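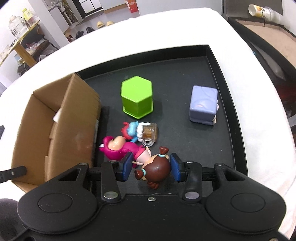
The Starkau hand gripper closes when you squeeze the handle and opens when you let go. Practice the grip before you record any task. Soft or rounded objects are the hardest, and for a small doll like this one, lying on its back in the tray, both blue finger pads should press on opposite sides before you lift.

Practice grip

1. Set the tray on a flat tabletop and put 4 small objects in it.
2. Lower the open jaws over one object until the pads are level with its widest part.
3. Squeeze slowly. Stop when both pads touch.
4. Lift the object 100 mm, hold it, and put it back down.
5. Repeat with the other objects.

Note: If an object turns in the jaws, open them fully and start over from step 2. Do not correct the grip in the air.

Note: Replace the pads after 1000 grips, or sooner if the surface looks shiny. Spare pads are in the Rolland parts bag.

CAUTION: Keep fingers clear of the linkage arms while the jaws are moving.

CAUTION: Do not tighten the screws with a power driver.

Continue with "Pairing with the Rerkedholm base station."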